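Condition Checklist for Long Box Collections, with Comments
Kinitano Comics Lending Library, back room and basement shelves

Checked by: Fraser Yule
Month: August
Boxes on the list: 29
Last round: spring, before the Drasska run came in

A few words before the list. I know some of you print this out and take it home for your own shelves, and I'm so glad you do, but please remember it was written for our two rooms and our old building, so skip whatever doesn't fit. Items are marked OK, WATCH or FIX. My comments are underneath each one and they do tend to wander.

1. Box weight and stacking – WATCH
No long box on top of another unless there's a shelf between them. Mostly good! Two boxes of Niven were doubled up near the stairs, and the lower lid had started to bow, so I moved them myself (slowly, with a rest on the landing). A full long box is heavier than it looks and I'd much rather you made two trips with half a box each.

2. Boxes off the floor – OK
Everything in the basement is now on pallets or the bottom shelf. Thank you to whoever moved the annuals.

3. Humidity – WATCH
The back room was lovely. The basement was damper than I'd like for newsprint, and you can feel it in the older books, which go a little soft and wavy at the open edge. Please empty the dehumidifier when you go down there, even if you only went down for one issue.

4. Bags and boards – FIX
This one took me most of a morning. Some 200 bags have gone yellow or cloudy and need changing, nearly all of them in the Huvix boxes, where the books were bagged by the family who gave them to us and hadn't been touched in a good long while. Boards get changed at the same time. Please don't put a fresh bag over an old board, tempting as it is when you're on your fourth cup of tea and there are still three boxes to go.

5. Tape – FIX
Tape flaps must be on the back of the bag and folded over at the end so there's a tab to pull. I found Niven 30 with its flap taped at the front, and the tape had caught the cover on the way out. It's a small pull, lower left, and it's been written on the card. It still reads beautifully and it's still my favorite of the whole run.

6. Staples – OK
Spot checked, four books to a box. A touch of rust on the two earliest Drasska issues, no spread to the paper. Leave them alone, please – no picking, no polishing.

7. Light – OK
Blinds down in the back room by noon. The display rack gets changed over every month so that no cover sits in the window too long. The reds fade first.

8. Hardcovers and collected editions – OK
Upright, snug, not squeezed. The big Drasska omnibus is lying flat on purpose, as the spine can't carry that much paper standing up.

9. Catalog against shelf – WATCH
The catalog says 2492 issues. I didn't check every one this time, only the boxes I had open, and in those I came across three Huvix issues that weren't on the list and one that was listed twice under different titles. The renumbering after the relaunch is to blame, I think. I've penciled the corrections on the printout by the door.

10. Aisles and exits – OK
Clear on both floors. The step stool goes back on its hook after use, and the spare lids live behind the door.

11. Food and drink – OK
One ring on the reading table from a mug, nowhere near a comic. We'll say no more about it.

To do before the next round: new bags and boards for the Huvix boxes, the front-taped flaps turned around, and a proper count of the relaunch issues. I'll be in from ten most mornings if you'd like to sit and bag with me. It goes much faster with company, and you get to read as you go.

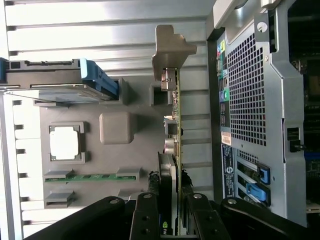 Kaan Sarıgül: Fraser, on item 9, I think the Huvix issue listed twice may be two separate printings. The second one had a different back cover and no letters page. Could you leave both entries in until I've had a look? I can come in and do some bagging the same morning.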